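Housekeeping Operations 2 - Handout 6
Surface Care: Pale, Smooth, Uniform Finishes
Course lead: Stelios Pappas
Revised 2022-03-23

Read before the practical. Bring the work card from Handout 5, filled in.

1. Scope

This handout covers light-colored, smooth surfaces with an even finish: painted panels, coated shelving, table tops, cabinet doors and similar. Textured surfaces, natural stone and raw wood were covered in February and are not repeated. Glass is in Handout 7.

A uniform pale surface has no pattern to hide streaks, residue or wear. Most complaints logged at the Skanusholm training apartments concern the finish left by the cleaner, and only a few concern soil that was missed. Residue from too much product is the usual finding.

2. Terms

Soil: any matter on the surface that does not belong to it.
Residue: product left behind after the water has evaporated.
Cast: a slight overall tint, seen when a pale surface is compared with a neutral reference.
Burnish: a shiny patch on a matte finish, produced by rubbing. It cannot be cleaned off.

Cast is often recorded as soil by mistake. A white or gray surface takes some of its tint from the light source and from colored objects near it. Before treating a whole panel for discoloration, hold the white reference card flat against it. If the card shows the same tint, the tint comes from the light and no treatment is needed.

3. Inspection under soft light

Soft, even light is suitable for judging overall tone. It is poor for finding streaks and shallow scratches, which need light from a low angle. Both inspections are required on the work card, and the tone check is done first.

When judging tone, compare the middle of the surface with the areas toward its corners. A gradual change in brightness is normally a lighting effect. A change with a definite border is more likely to be soil, residue or an earlier repair. Write down which of the two was observed, even when no action follows.

The reading in the next figure is pale gray-white, slight lavender-gray cast toward the upper left, a little brighter near the center, no visible texture or seams. Entries on the card should be about that long. "Looks clean" is not accepted as an entry.
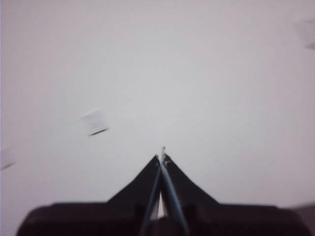 4. Dilution and cloths

The course uses Prestance neutral concentrate for all pale finishes. The practice dilution is 3 ml in 1000 ml of cool water. Measure with the syringe, not the bottle cap. Label the spray bottle with the dilution and your initials.

Cloths: flat weave microfiber, washed without softener. Fold in half twice to obtain eight working faces. Change to a new face when the current one shows soil. Two cloths per student are issued at the start, one for washing and one for drying.

5. Procedure

5.1 Remove loose dust with a dry cloth, top to bottom.
5.2 Spray the cloth until damp. Do not spray the surface.
5.3 Wipe in straight, overlapping passes - half a cloth width of overlap is enough.
5.4 Rinse with a second pass using plain water.
5.5 Dry at once, in the same direction as the wash.
5.6 Repeat the low-angle inspection. Mark any streaks on the card sketch.
5.7 Treat remaining spots singly, with light pressure. Stop if the finish begins to shine.

6. Assessment

The practical is marked out of 100: inspection notes 40, procedure 35, final finish 25. Late cards lose 10 marks. Ezequiel Arellano will assess the Kotden group and Stelios Pappas the Skanusholm group.

Reading for next week: Gkikas, Surface Maintenance Notes, the chapter on coatings. Skip the section on floor machines.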